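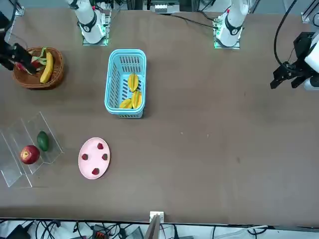 4.2 Grasp controllers on soft and awkward produce

The comparison in Section 4.1 used blocks, and blocks forgive a great deal. We therefore repeated it with fruit. Two controllers were run on the same pair of arms with the same parallel grippers. The first, Haberkorn, closes to a commanded width taken from the object class and stops there. The second, Skirnport, closes at constant speed until the motor current crosses a threshold, then holds. Haberkorn has to know what it is picking up. Skirnport has to notice that it has picked something up. Both assumptions sounded modest when we wrote them down.

The layout is shown in Figure 5. Objects sit in or on four kinds of support: a woven wicker basket, a blue plastic basket with slotted sides, a clear acrylic tiered stand and a flat pink plate. Supports were chosen to be difficult in different ways. The wicker gives under a fingertip, and the stand is transparent, a property our depth camera treats as a personal insult. The plate was meant to be the easy case. All supports were kept on the left half of the table for this experiment, so the right arm did most of the reaching and the left arm was used only when a pick was handed over.

Figure 5. Workspace for the produce trials. The right gripper is closed on a red fruit over the wicker basket; the left gripper is at the side of the table.

Each trial consisted of one pick from a support, a lift, and a two-second hold. A trial counted as a failure if the fruit was missed, dropped or marked. Marking was judged by Rimantas Vaher, who did not know which controller had been used and who turned out to hold strawberries to a higher standard than any supermarket we know. We ran 1025 trials and discarded 25 in which the arm stopped for reasons unrelated to grasping, mostly a loose network cable that we replaced in June and should have replaced sooner. The remaining 1000 were split evenly between the controllers.

Of these, 253 failed. The headline difference between controllers was smaller than the one we reported for blocks, and it changed sign depending on the fruit. Haberkorn did well on apples and avocados, where the commanded width was close enough and the flesh firm enough that a small error did no harm. It did badly on star fruit. A star fruit has several widths, depending on how it is lying, and the class table allows it one. Skirnport handled star fruit without complaint, often settling with a rib between the fingers, but it squeezed strawberries past the point of presentability before the current threshold registered that anything was there. Lowering the threshold saved the strawberries and caused the gripper to declare victory over empty air, having detected the friction of its own slides.

Dragon fruit deserves a separate remark. Its scales bend before the body does, so first contact tells either controller very little. Haberkorn's fixed width ignored the scales and usually worked. Skirnport stopped on them, lifted, and was left holding the fruit by its decoration. Some of these grasps survived the hold and were scored as successes under our own rules, to the visible annoyance of the authors.

When the failures were sorted by phase, 237 fell between first contact and the start of the lift. Only 16 occurred later, during the lift or the hold. We take this to mean that neither controller has much trouble keeping what it has properly caught, and that further tuning of the hold force, on which we had spent most of the spring, was of limited use.

A mixed scheme, with Haberkorn setting the approach width and Skirnport finishing the close, is tested in Section 4.3 under the name Paltunbridge. The strawberries were replaced for that experiment.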